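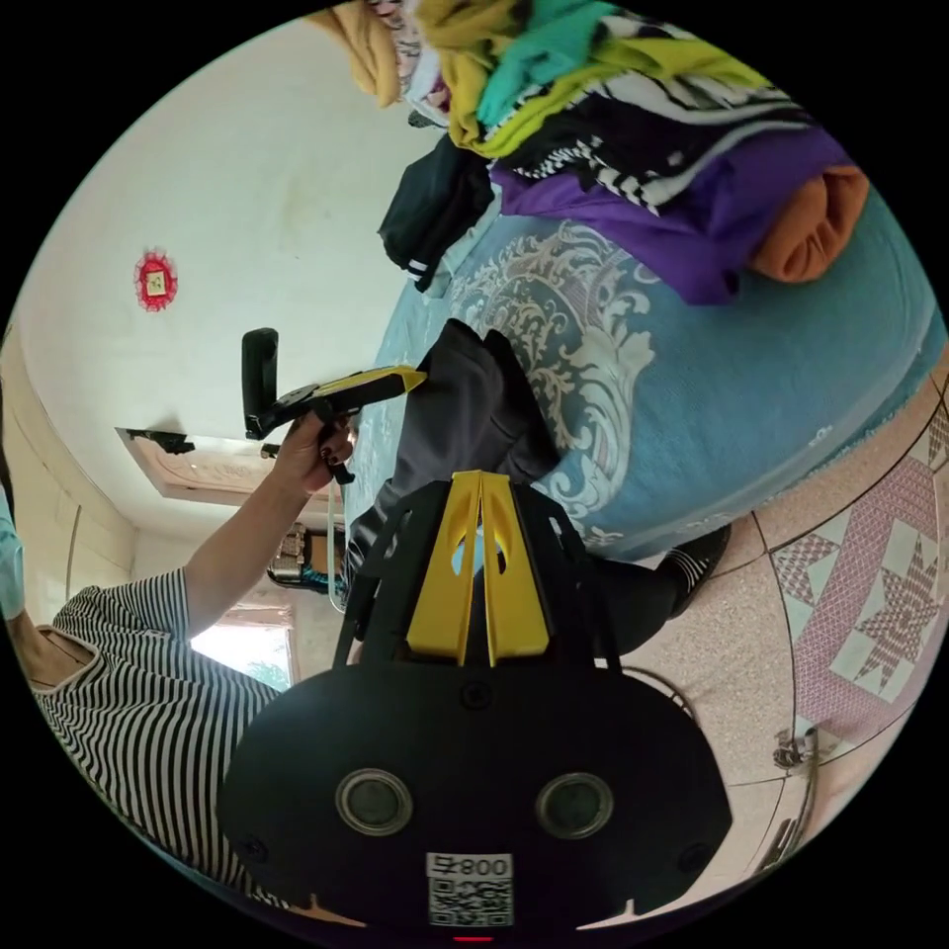
4. The bed as a folding surface

We came to this study expecting to write mostly about tables. Folding manuals, home economics textbooks and store training sheets nearly all assume a hard, flat surface at waist height. The households in our Trellville sample had tables, and many had ironing boards too, yet the bed was where the laundry went. Of the 60 homes in the sample, only 12 folded most of their clothes anywhere else. We found this delightful, and it changed the plan of the whole paper.

A bed is a wonderful place to fold. It is wide enough to hold the unsorted heap and the finished stacks at once, and it is already close to the closet. It also has to be cleared before anyone can sleep in it, so the job has a built-in deadline. Several participants told us they put the heap there in the morning for exactly that reason. The drawbacks are just as clear: the surface is low, it gives under the hand, and a stack built too near the edge tends to lean.

4.1 Long garments
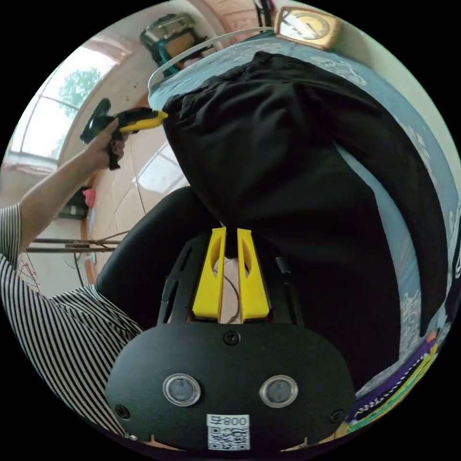
Trousers deserve a section of their own. They are the garment on which our participants differed most, and the one they had the strongest opinions about. Some matched the inner seams first, some matched the waistband corners, and a good number simply laid one leg over the other and smoothed from the top down. Dark fabric adds a difficulty we had not planned for, as the seams are hard to find by eye. A large black piece spread over a light blue patterned sheet, at least gives a sharp outline to work from, even when the details inside that outline are lost. Participants in the Oker district, where most bedspreads were dark, relied much more on touch and ran a thumb along the seam before making the first fold.

We logged 1000 folds in all, and 500 of them were folds of long garments. The first fold took longer than all later folds put together in most cases. Once the legs lay one on top of the other, people sped up a great deal – often they were already looking at the next item before the last crease was made.

4.2 Fabric, zippers and slippery surfaces

Smooth fabrics were the least popular with our participants, and the reasons they gave were lively and detailed. A smooth garment slides on a smooth bedspread. It will not hold a crease, and it opens again when another item is set on top. People had worked out some very good answers to this. A few rolled such items instead of folding them. Others put them at the bottom of the stack, where the weight of cotton held them shut.
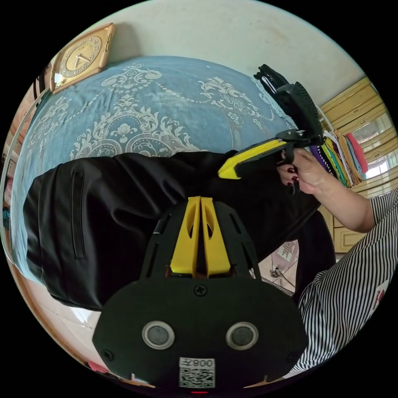 Zippers change the picture again. They add a stiff line that the fold must either follow or cross, and nearly everyone we watched preferred to follow it. In the Navton homes we saw one neat habit repeated across three generations of the same family: close every zipper before the first fold, then turn it to the inside. The grandmother had learned it while working in a coat shop, and her grandchildren did it without knowing where it came from.

4.3 Holding up and laying down

We separate two ways of starting. In the first, called "laying down," the item stays on the bed and is squared up where it lies. In the second, "holding up," the item is lifted by one end and allowed to hang, so that its own weight pulls out the wrinkles. Both are common, and many people switch between them without noticing.
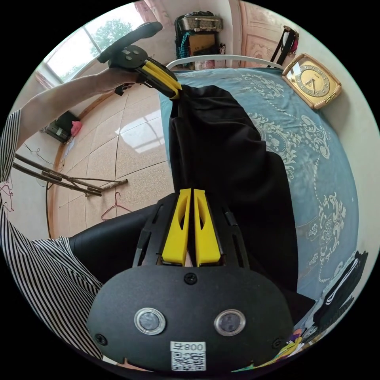 Figure 3. Holding up: a long black garment is held by its upper end over the bed, with folded black clothing stacked near the edge.

Holding up was favored for long items and almost never used for small ones. It needs room above the bed and a little reach, and shorter participants often combined it with a half step back. The Caputo checklist, which we used for coding, has no entry for this step, so we added one (see Appendix B). We would love to see other groups try it in homes with smaller bedrooms.

Print this article | E-mail this article

This site uses cookies to remember your reading settings. Accept | Learn more

Contact the editorial office | Copyright the authors | Back to top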